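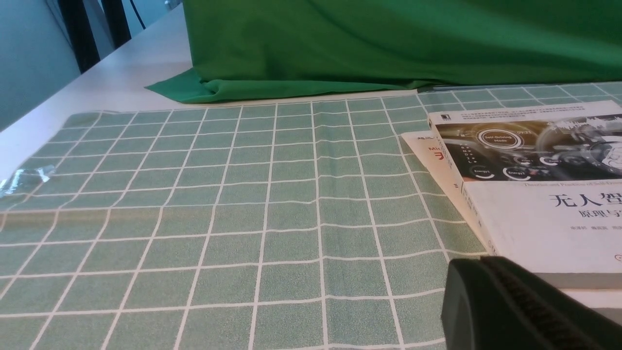
Sep 1, 2026
Birkcombe workroom, cloth bench

Kettle on, radio on low, and a whole morning to myself before Fahad gets in, so I'm going to write this up properly for once instead of leaving three words and an arrow like last time (sorry, Jaqueline, I know you spent ages trying to work out what "left, damp, ask T" meant, and I'm afraid I still couldn't tell you).

We're on to table linen for the Ocampo tea room job. The checkered cloth is on the white table, the sage green one with the thin white lines, and I've become very fond of it. It's a quiet colour, a bit like the underside of a gum leaf, and it has that slightly speckled weave that will hide a crumb or two, which matters a good deal more in a tea room than it does in here. The bright green is up at the back of the same table for comparison. Side by side they don't get along at all! I had thought the strong green might do for the runners, but it makes the check look washed out and tired, as though it had been left on a line all summer. Evaristo likes the pair together and says I'm being timid. We've agreed to look again in the late afternoon light, when everyone is a bit more reasonable.

Now, the wrinkles. There are still gentle waves through the middle and over toward the right, and with a check you see every one of them, because your eye follows the white line along and notices the moment it wanders. A plain cloth would let you get away with it. I tried smoothing from the centre outward with flat hands, the way Xóchitl does, and then I tried her other way, lifting one side and letting it float down on its own air. The second way was better and a good deal more fun, but it wants two people and I kept walking it off square. I haven't pressed it. The whole point is to see how it behaves straight out of the fold, as it will at Ocampo, where there's no iron and no room for one.

Squareness: I've stopped trying to line the check up by the hem. The hem isn't reliable on this one (it's a decent hem, it just has opinions), and if you follow it you end up with the lines running off at a slant by the time you reach the far side. Go by a white line instead. Pick one near the front, set it parallel to the table edge, hold it there with a forearm and pull the rest gently to suit. Tiburcio showed me that in April and I nodded politely and forgot all about it, and then spent most of yesterday discovering it for myself.

Wash notes, before I lose the scrap of paper they're on. The test square was cut at 500 mm each way, finished size before washing, and came out of the first warm wash 5 mm short along the length and very nearly true across the width. That's kinder than I expected from a cloth this weight. I've asked Istimow whether they wash before cutting, as Jaqueline thinks they do for the larger sizes and not for the small ones, and if she's right we'll need to allow differently for the two. No answer yet. The swatch card is filed under 772 in the grey drawer, with the wash record stapled behind it. Please put it back there and not in the tray with the Vastbridge samples, because those are all greens as well and I very nearly sent the wrong one off.

Small housekeeping thing: there's a bit of crinkled clear plastic on the left of the checked cloth. It wants to go in the soft plastics bag. I'll do it when I get up for the tea.

Still to do:

Wash the bright green on its own, cold, with a white rag in beside it to see if the colour runs. I have my suspicions.

Second wash on the test square, then measure again with the steel rule. The cloth tape has stretched and I don't trust it any more.

Ask Evaristo what the tea room means by "generous" for the overhang. I've been working to 200 mm, which looks nice standing up and may be a nuisance sitting down, particularly for anyone with a handbag on their lap.

Find out if they'd consider cream for the runners. Xóchitl has an end of something lovely put by, soft as anything, and I'd like to see it against the sage before we order more of the green.

Fahad's just come in with buns, so I'll leave it there and add the second wash figures underneath when I have them.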